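About Us

Kurkitz is a small organization that tests whether machines can do ordinary chores. We work on the tasks that fill a home or a workshop day: folding, sorting, wiping down, plugging in, putting away. We do not build robots for sale, and we do not recommend one maker over another. Our business is the test itself, and the written report that follows it.

Our main office and test rooms are in Kunthorpe. A second site at Clustholm handles shop-floor work, including parts bins, packing benches and cable fitting. Between the two sites we employ 28 people. They include engineers, former trade instructors, and several staff who came to us from housekeeping and warehouse jobs and who write most of our task sheets.

What We Do

Clients come to us with a question, usually a plain one. Can this machine load a dishwasher? Can it hang a coat? Can it connect the equipment on a desk without a person standing by? We turn the question into a task sheet, set up the task on ordinary furniture with ordinary objects, and run it under fixed rules. Our current library holds 327 task sheets. Each one gives the starting layout, the time allowed, the help permitted and the conditions under which a run must be stopped.

A full trial under our rules consists of 40 runs of the same task. A run in which a person touches the object or the machine is recorded as assisted, and assisted runs are reported separately. Clients receive the results for every run, including the ones that were stopped early.

Can Machines Do Chores Yet?

Our answer at present is: some chores, in some rooms, with someone nearby. Machines do well with rigid objects that are always in the same place. They do less well with anything that bends, and a great deal of household and shop work involves things that bend. Towels, bags, hoses and cords all change shape when they are picked up, and the machine must find the object again each time it moves.

Cable work is a useful measure for this reason. A person connecting a desktop computer will reach behind it, feel for the port, turn the plug the right way up and press until it seats, often while looking elsewhere. For a machine with two arms, the same job is a chain of separate steps, and passing the connector from one hand to the other is among the hardest of them. The plug is small, the cord pulls on it, and the two grippers must come very close together without striking one another. 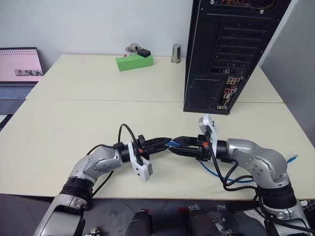 Page last changed: 6/5/19

The network cable tasks belong to our desk and office group, which also covers power cords, paper trays and the clearing of work surfaces. Other objects may be left on the table during these tasks, as they would be in a working office. We hold this to be a fairer test than a bare bench.

We are often asked for a date by which a household machine will be ready. We do not give one. We publish what was tried, under which rules, and how many runs were completed without help.

The Grgić Method

Our scoring follows the Grgić method, which the Clustholm site first used for bench assembly and which we later extended to household tasks. It scores each step of a chore as well as the finished result — a dropped plug that is picked up again counts differently from one that is left on the floor. The full scoring guide is reviewed every October, and copies are available from either office on request.

Working With Us

We accept inquiries from manufacturers, care providers, schools and employers. Groups wishing to propose a new task should send a short written description of the chore as a person does it today, with a list of the objects used. Visits to the Kunthorpe test rooms are by appointment only.

Kurkitz is funded by trial fees and by the sale of its task sheets. We hold no shares in any company whose machines we test.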